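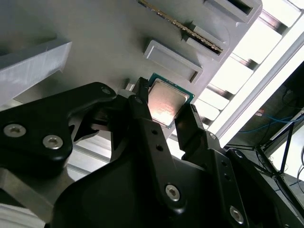

Figure 9. Wrist camera view of a CPU held by its edges between the two gripper fingers, with the fixture panel behind.

4.2 Handling rules for processors

The Cetano cell follows the Fillora handling guideline in the form adopted on Jul 16, 2018. The fingers may touch a processor only at its edges. Contact with the heat spreader or the pads on the underside is logged as a fault, even when the part passes inspection later. Closing force is capped at 9 N, and the arm may travel at up to 300 mm/s while a part is held.

Finger tips are cleaned every 40 cycles. The guideline asks for a check of all gripper screws at the start of each shift, and we kept to this in both test periods.

Of the 2426 picks recorded by October, we excluded those made before the force cap was set in the controller. Faults were labeled by the scheme of Acharya and Gotetti, which treats a tilted grasp as acceptable if both fingers stay on the edge.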